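Home | News | Coffee | Kitchen | Reviews | Contact

Villow recalls burr grinder over loose hopper lock

Villow is asking owners of its Jolberg burr grinder to stop using the machine and send for a replacement hopper. The company says the locking ring under the bean hopper can work loose during grinding, which lets the hopper lift off while the burrs are still turning.

The recall covers grinders sold between January and June in the black and cream finishes. Villow has received 38 reports of the hopper coming loose. Two of those involved minor cuts to a finger, and neither person needed hospital treatment.

The affected machines have a batch code starting with 204, printed on the label under the base. Grinders with any other batch code have a different locking ring and are safe to use. The larger Trevia model, which shares the same motor, is not part of the recall.

Owners do not need to return the whole grinder. Villow will mail out a new hopper and ring free of charge, along with a printed sheet showing how to fit them. The job takes a few minutes and needs no tools. Orders can be placed through the support page on the company's website or by phone, and a receipt is not required. 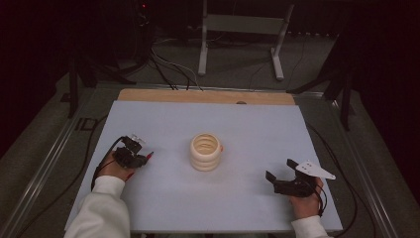
The fault was traced to a change in the plastic used for the ring. Villow said the newer material shrinks slightly after molding, so the tabs do not always catch in the slots. Production has gone back to the earlier material, and grinders now leaving the factory have a safety switch that cuts power when the hopper is removed.

Tamura, the chain that sold most of the machines, has taken the remaining stock off its shelves. Its stores will also accept the grinder for a full refund until the end of October — with or without the original box. Customers who bought from another retailer should contact Villow directly.

Replacement parts are being sent out in the order requests come in. The first 972 hoppers are already in the mail, and a second shipment is due from the supplier next month. Anyone who signs up now should expect to wait up to 36 days.

Until the new part arrives, Villow says the grinder should be kept unplugged. The company warned against taping the hopper in place, a fix that has been suggested on some coffee forums. Tape can hide a ring that has already slipped, and it will not hold against the vibration of the motor.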